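The Long Way Around the Tray

When Sumathi Kamath started work on the Nerkwood study, her group already had a robot that could pick things up. It could pick up most things, in fact, as long as they were put in front of it one at a time and well apart. What it couldn't do was tell when a grasp was going wrong, and that is what the study set out to fix.

The method they came up with is called Flusetti, after nothing in particular. It is a way of training a two-armed robot from recordings of people steering it by hand. Many labs do this. The usual recipe is to collect a lot of clean runs, throw out the clumsy ones and let a network learn to copy what is left. Kamath and her colleague Ilango Subramaniam kept the clumsy ones. Their training set has 3000 runs in it, and 600 of those contain a slip, a missed pinch or a second try.

"We used to delete those," Subramaniam says. "A person would fumble the forceps, sigh and start over. Then we'd train on the good runs and the robot would fumble the forceps and just keep going with nothing in its hand."

The group marked the point in each fumbled run where the operator first reacted. That took one person most of October. The network is then trained on two things at once, the next motion and whether a person would be backing off at this moment. If the second answer is yes, the arm opens, lifts a little and looks again.

Looking is done with several cameras. One sits at the head and takes in the table. Others are down at the wrists, and these matter more than the team expected. A pair of scissors in a steel tray is hard to make out from above, with the metal of one thing reflected in the metal of another. From the wrist, the tool is large in the view, and so are the fingers. Kamath says that when they turned the wrist cameras off in testing, the robot still reached for the right object but lost most of its sense of when to back off.

The objects were chosen to be a nuisance. Thin steel instruments lie flat and give the fingers very little to get hold of. Cloth pouches fold and change shape when pinched. Plush toys are easy to grab, but they squash, so the fingers close much farther than they would on anything hard. The same network has to handle all of them, and it isn't told which kind it is dealing with.

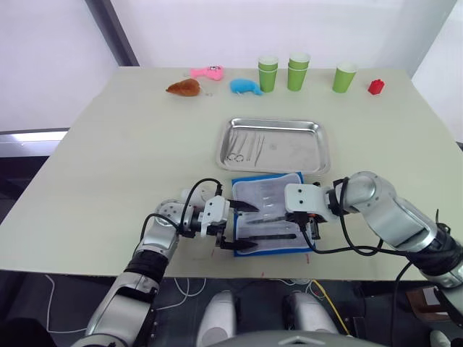

The table from the head camera, with both arms at the cloth pad and the instrument tray behind it. 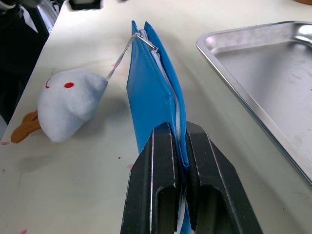
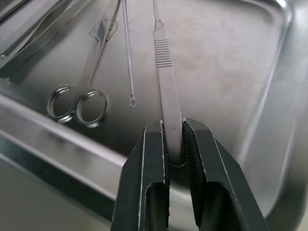 A scalpel handle between the fingers, seen from the wrist.

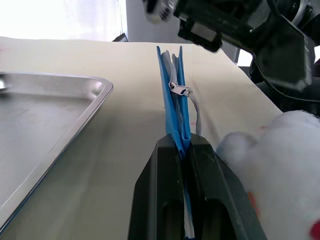
The main test was 177 trials on layouts the robot had not been trained on. Kamath's team compared three versions: one trained on clean runs only, one trained on everything with no marks, and the full method. The clean version was the fastest when things went well. It was also the one most likely to carry on with an empty gripper. The version with everything and no marks was the worst of the three, and Subramaniam thinks he knows why. Without the marks, the network learned to fumble along with the operators.

The full method was slower than either. It backed off at times when the grasp was fine, mostly with cloth, and it sometimes did so twice on the same object. But it finished more of its trials than the others did, and the gap was widest on the thin metal tools.

A paper went out on 15 May 2020, and the response has been mixed. A reviewer at Clirkano, a company that builds sorting equipment, asked whether the marks could be made by software and save the month of hand work. The group tried it, using a sudden change in finger width as the signal. It worked for steel and failed for plush, where the width changes all the time anyway.

Kamath doesn't see the method going near a hospital soon. Instruments were useful to her because they are difficult, and she would have been as happy with fish hooks. Her next study, with a partner lab at Karras, drops the tray and moves to handing objects from one arm to the other. Two grippers on the same object means two opinions on whether the grasp is failing, and at the moment the arms do not always agree. Subramaniam has started marking the new runs. He does an hour each morning before the lab fills up, and he has asked for a better chair.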